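Sewing & Household Linens > Care and Storage
Topic: Folding thin printed cotton without the rolled edge

kbraganca
I have a stack of printed cloths that I use on the table and sometimes over the bread. They're thin, white background, leaf print. When I fold them in quarters and put them in the drawer they come out with the hem rolled over on itself, and the roll gets pressed in by the weight of the stack. Ironing gets rid of it but I don't want to iron every cloth a second time before I use it.

What do other people do? I'm not looking to buy a new drawer system.

Kátia

stoltau_linen
Fold in thirds, then in half. Quarters put two hems on top of each other and they fight. With thirds the raw side ends up inside and the only thing on the outside is a fold.

mendingbasket
How wide is the hem? If it's a narrow rolled hem it will always want to go back to a roll. That's how it was made. A flat double-turned hem behaves a lot better. I redid mine and haven't had the problem again.

kbraganca
Narrow. I haven't measured. I'm not going to rehem the whole stack, that would take me until October.

mendingbasket
Fair. Then you need to set the edge before you fold. Take hold of the hem with both hands, one hand a little above the other, and pull it straight between them. Work along it that way, all four sides. After that fold it however you like.

oldpantry
I don't agree with pulling. On thin cotton you stretch the edge and leave the middle alone, and then you have a cloth with wavy sides that won't lie flat on anything. I ruined two that way. Lay it down on a table and smooth from the middle out with a flat hand. The hem follows.

mendingbasket
You have to pull along the straight grain. If the cloth was cut off grain then yes, it will go wavy, but it was going to do that in the wash anyway.

oldpantry
Most store-bought ones are cut off grain. You can't tell people to pull and leave that out.

Zuleica A.
Both of these work and I use both. I smooth on the table first, then I pinch the hem and run it through my fingers only where it's still rolled. Usually that's the corners. I do it while the cloth is slightly damp, straight off the line, and then leave it flat until it's dry. If you fold it damp you get a smell.

I wouldn't do it to anything with a loose weave.

kbraganca
Zuleica, what do you mean by flat until it's dry? I have one table and we eat on it.

Zuleica A.
Over the back of a chair is fine if the back is wide. Not a thin rail, you'll get a line across. I also use the top of the chest freezer.

stoltau_linen
Or a bed.

ironing_always
Iron them damp, fold them warm, done. I read these threads and people will spend an hour avoiding eight minutes of ironing.

kbraganca
I do iron them. I said that. The roll comes back in the drawer.

ironing_always
Then you're folding before they've cooled. A warm cloth takes whatever shape you put it in. Let them hang first.

oldpantry
A minute ago it was fold them warm.

ironing_always
Warm for the fold, cool before they go in the drawer. Two separate things.

oldpantry
OK, that I agree with.

Bivmont
Has anyone tried rolling them? I keep mine rolled in a shallow basket and there are no fold lines at all. You lay the cloth out, turn the hem under flat on the first side and roll from there. It takes more room than folding but you can see every print from the top.

mendingbasket
Rolling is good for the ones you use every week. For ones that sit, I find the inside end gets tight little creases. I keep the holiday ones flat, with tissue between.

kbraganca
I like the idea of seeing the prints. I have the same problem in the drawer, I end up pulling out the whole stack to find the one I want, and then of course I have to fold it all again.

Zuleica A.
Stand them on edge like files. Folded in thirds and then in thirds again they hold up if the drawer is full enough. If it's half empty they slump, and then you have rolled hems again.

Filteck
Wash question on the same subject. My print cloths come out of the machine twisted into a rope and the edges are rolled before I even get to folding. I use the regular cycle.

stoltau_linen
Lower spin. And don't wash them with towels, the towels grab them. I put thin ones in a mesh bag, not stuffed.

Filteck
Thanks. Will try the bag.

queiroz_house
I don't use a bag because they don't rinse well in there, I get soap marks on the white. Low spin alone did it for me. Shake each one out by two corners before it goes on the line.

stoltau_linen
You're putting too many in the bag or using too much soap.

queiroz_house
Maybe too much soap. The bag is the same size as everyone else's.

Zuleica A.
White cloth with a ginkgo print, gathered and pinched at the edge, with a second grip on the fabric just above the first.

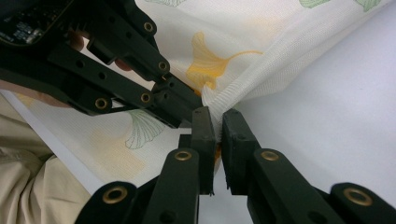

Page last changed: October, 8:38 p.m.

kbraganca
Those are ginkgo leaves? Mine are ginkgo too, but all one green. I like the soft yellow with the pale green.

Zuleica A.
Ginkgo, yes.

oldpantry
My only comment is that it's bunched at the grip. If you pull with the edge gathered up like that you'll press a crease into it. I would open the hem out first and hold it flat between finger and thumb.

mendingbasket
For pulling, yes, open it out. Two holds close together is right though. With your hands far apart you stretch the whole side, and that's when it goes wavy. Close together you're only working on a short piece of hem.

oldpantry
Close together I can live with.

kbraganca
I tried it on a few cloths this afternoon. Smoothed them on the table, then went along the corners with the two holds close together, cloth slightly damp. They're on the bed now. The thin ones took it well. One with a seam down the side wouldn't lie flat whatever I did, and I think that one is off grain. It can be a bread cloth.

I'll do thirds for the drawer and try Bivmont's basket for the ones we use all the time.

Bivmont
Make sure the basket is lined. Mine snagged a hem before I put a piece of old sheet in it.

ironing_always
Still say iron them.

Filteck
Low spin and the mesh bag, no rope this time. The edges still roll a little but I can smooth them out by hand. I only put in a few cloths – no soap marks.

queiroz_house
How much soap did you use?

Filteck
Half of what I used before.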